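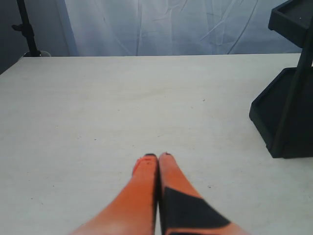 Fig. 1. Pale matt tabletop, faint smudges and small dark specks.

Surfaces and Cleaning, session 4: work tops
Notes by Junpei Furukawa, 2023-08-02
Bring the June handout as well, we go back to the table on stains.

Main point today. A surface that looks clean and a surface that is clean are two different questions. Eye is good at crumbs, bad at grease film, useless for anything smaller.

Words first
Cleaning = taking dirt off. Disinfecting = killing what is left. Order matters, dirt uses up the disinfectant. Sanitising = bit of both, used loosely on labels, avoid it in written answers.

Soil types (copy these down, they come back in session 6)
- loose: dust, crumbs, flour
- greasy: hand marks, cooking oil, polish built up over years
- mineral: limescale, tea rings partly
- pigment: ink, turmeric, beetroot
Most real dirt is a mixture. Grease holds dust, so a grey smudge is often both.

Why pale tops
Show marks early. Good for kitchens and workrooms. Downside, people scrub them harder, and scrubbing takes the finish off. Once a matt finish is scratched it holds dirt in the scratches and looks grubby straight after washing. Then gets scrubbed again. Seen this at the Dresness canteen, tops replaced in the end.

Gloss tops: wipe easily, show streaks. Matt: hide streaks, hang on to hand grease. Bare wood: seperate lecture.

Method, plain washing
1. Clear everything off. Not round things.
2. Dry wipe or brush, far side towards you.
3. Warm water, small squirt of washing up liquid. Cloth wrung out properly.
4. Overlapping strokes, turn the cloth when a face is dirty.
5. Clean water, second cloth. This is the step everyone skips and then there's a sticky film.
6. Dry.

Disinfectant goes on after 6 if needed. Leave it wet for the full time on the label. Wiping it off early = you've done nothing.

Bleach sums
Bottle strength is on the label. Divide it by the strength you want, gives total parts, take one off for the water. We did this badly last time so again: 14 parts total means one of bleach and 13 of water, NOT 14 of water. For the practical, mix up to 750 ml in the marked jug, water in first. Never with acid descaler, never with anything containing ammonia. Window open.

Cloth test (Baltville exercise)
200 wipes with one cloth on the test board, look at the finish against the light every so often. Compare with scourer side of a sponge. Write what you see, dull patches, lines, colour change. No marks for guessing the reason.

Marks that won't shift
Could be a stain, could be damage, could be part of the pattern. Run a fingernail over it. Catches = damage or something stuck on. Doesn't catch = stain or pattern. Look for the same speck elsewhere before you go at it with cream cleaner.

Reading
Pathak, chapter on hard surfaces, skip the bit on marble. Library shelf no. 2717, one copy only so please dont sit on it.

For next time
Half a page on one surface at home. What it is, what gets on it, how it's cleaned now, what you would change. Biniseo group hand in to the office, rest of you to me.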